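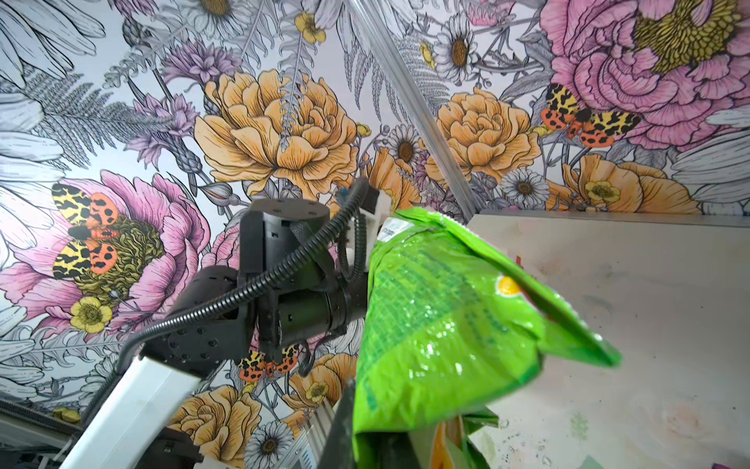 Sunday, from 10.30, long table

Soltville guide, third sitting. Carried on from the pencil notes at the back of the last book, which I have not copied over. The chapter map is in the blue folder.

Home Notebook Guides Reading log Contact

Read chapters 7 to 9 again before writing anything. I had chapter 8 down as the turning point and I now think that is wrong. The quarrel on the ferry is loud, but the decision to sell the house has been made by then. Edith Bedoya puts it in half a sentence in chapter 7, while the sister is looking for her other glove. I missed it on two readings. Any pupil who only has our summary will miss it as well, so the chapter 7 summary has to carry it plainly.

Rewrote the chapter 7 summary. First go was far too long, mostly because I had kept the whole of the walk to Fenness. Cut the walk to one line. Second go fits the limit of 200 words with the house sale in the opening paragraph. Chapter 8 was easier after that. It can be shorter than the others, and I don't think we should pad it to match.

The names are still a trouble. The uncle is called Brundo by the family and Mr Moldovan by everyone in town, and for the first third of the novel it is easy to think they are two people. I tried three ways of handling it:

1. Call him Brundo throughout and give the surname once. Reads well, but the pupil then meets "Mr Moldovan" in the novel and can't find him in the guide.
2. Follow the book chapter by chapter. Faithful, and confusing.
3. Brundo in the summaries, both names in the character list, with a pointer from one to the other.

Going with 3. The trouble is that the pointer gives away something the book holds back until page 82, when the postmistress uses both names in one breath. I've decided that is all right. The people using this have mostly been told to read it by a date, and the guide says at the top that it covers the whole plot.

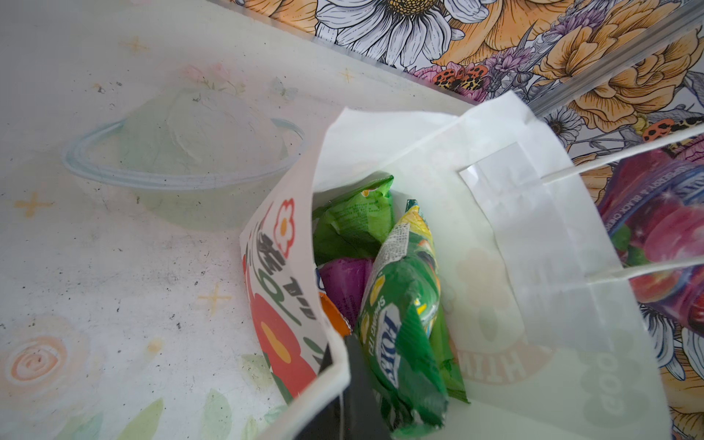

Character list

Down to 12 entries. Took out the two ferrymen and the teacher. The teacher has one good speech but it belongs under Themes (leaving and being left), and I have moved it there with the page reference. The postmistress stays in. I wrote her entry last and it is the weakest — it says what she does and nothing about why the town is a bit afraid of her. Look again at the stamp business in chapter 4.

The father's entry said "cold". Changed it to "says little", which can be shown from the text. He does mend the gate without being asked, and he waits at the station in chapter 11. A pupil could make a decent argument either way and the entry should leave room for it.

Check the spelling of the younger cousin's name. My copy has it with one n in chapter 2 and two everywhere after. Probably a misprint. Use two.

Themes

Three drafted: the house, money inside a family, leaving and being left. I had a fourth on weather and it was thin. The fog at Fenness matters in two scenes, and I could only say that it was foggy in a meaningful way. Put it into the section on setting, four sentences.

The money section came out at over 700 words, so it needs splitting. It breaks naturally at the loan. Before the loan it is about who pays and who keeps quiet, and after it the whole family starts writing things down. The sister's notebook of sums could have its own short paragraph under Symbols. I'd like to quote the line about the price of the lamp, but check how much we have quoted already. Last time the quotes section was heavier than the analysis and had to be cut back late.
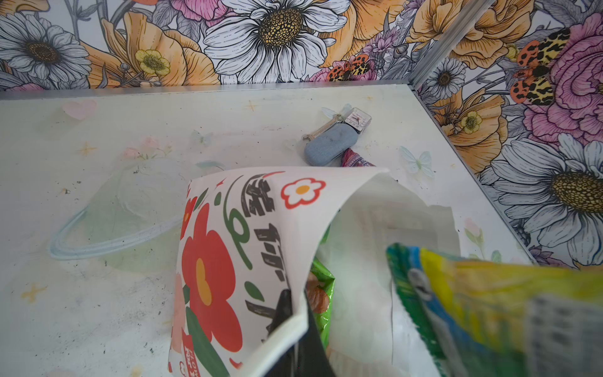
Discussion topics

Went through the old list and struck out any that can be answered with yes or no. That removed more than I expected. Kept or rewrote:

- When does the family decide to sell, and who in the family knows it at the time?
- Why might the town use one name for the uncle and his relations another?
- Compare the father at the gate with the father at the station.
- The last chapter goes back to the present tense. What does that change for the reader?

The last one may be too hard for the younger group. Leave it in and mark it as an extension.

Dropped "Is Brundo a good man?" It gets people talking but what they write afterwards is poor. Could be asked aloud.

Left to do

- Chapters 10 to 12, summaries. Ten is all letters, so decide whether to take them in the order printed or the order written. I lean towards printed.
- Postmistress entry.
- Split the money section.
- Page references are all to the paperback. Whoever has the hardback, please check a handful from the middle and write the difference in the margin here.
- The short author note is still blank. Keep it to the books and leave the interviews out.

Stopped at 4.15. Chapter 9 summary is typed but not read through.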